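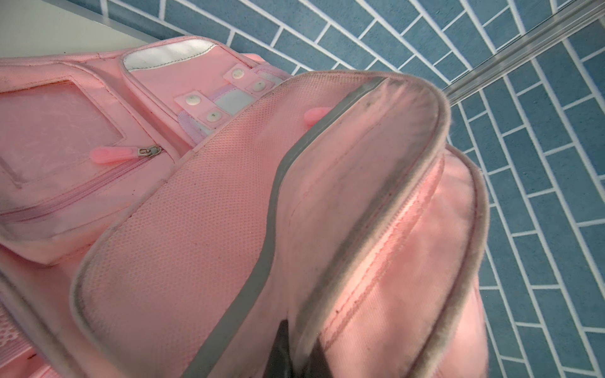
Rilix 3.2 is out, and it has finally learnt when to keep quiet

2018-08-28

Hello from Wonberg! We make Rilix, the keyboard app for people who write in more than one language on the same phone, and today we're putting out version 3.2. I've been asked to write the press release because I did a lot of the work on the suggestion bar, so please forgive me if I go on about the suggestion bar.

The short version for anyone in a hurry: Rilix 3.2 is a free update for Android phones, it guesses your language word by word, it handles accented names properly, and you can now switch suggestions off for any single app. It's in the store from this morning and should reach everybody within a week.

Now the longer version.

Up to now Rilix decided which language you were writing in at the start of each sentence and stuck with it. That was fine for most people and maddening for everyone who mixes. I write to my cousins in a hash of English and Hungarian, and the old version would pick one and then fight me all the way to the full stop. We let 870 testers loose on the new version in July and the complaint we'd had most often in the past (wrong language, won't let go) dropped right down the list. The top complaint is now the colour of the space bar, and I can live with that.

Accents were the other big job. Our test word in the office has always been Bárány, because the old Rilix turned it into "Barney" every single time, even when you'd typed both accents yourself. If you type an accent on purpose in 3.2, the keyboard takes your word for it and leaves it alone. We've also added 443 surnames and place names that people wrote in about, and there's a button in the settings for sending us more. Please do use it, I read them all with my tea.

Then there's the per-app switch. Long-press the little arrow at the left of the suggestion bar and you'll get a menu with three choices: full suggestions, spelling only, or nothing at all. Rilix remembers what you chose for that app. I have mine on "nothing at all" for the notes app where I keep crossword answers, and full everywhere else. Password boxes never had suggestions and still don't.

A few smaller things that I'd be told off for leaving out:

The app now starts faster on older phones. We tested on a drawer full of them.

Swearing is still your own business. There's a filter, it's off unless you turn it on, and it now works in all 32 languages. Before this it only worked in English, which led to some very lively bug reports.

The emoji search understands plurals, so "cats" finds the cat.

Clipboard history holds 300 entries and can be wiped with one tap.

Swipe typing on tablets is not in this release. I know, I'm sorry! We had it working on two models and behaving very oddly on a third, so it's been moved to the next version.

Under the bonnet, Rilix 3.2 is the first release built on Skernik, our new word prediction engine. Skernik runs entirely on the phone – nothing you type is sent to us – and it takes up less space than the old one did. We're hoping to let other developers use it next year, and if you make an app and would like to have a play with it early, get in touch through the Wonberg website and put "Skernik" in the subject line so it ends up with the right person.

Rilix is free, with a paid theme pack for people who care about such things. The update needs Android 5.0 or later. If you're on the test version already, you'll need to leave the test programme before the store will offer you the finished one.

Screenshots, logos and a longer list of changes are on our press page, and review copies of the theme pack are available to journalists and bloggers on request.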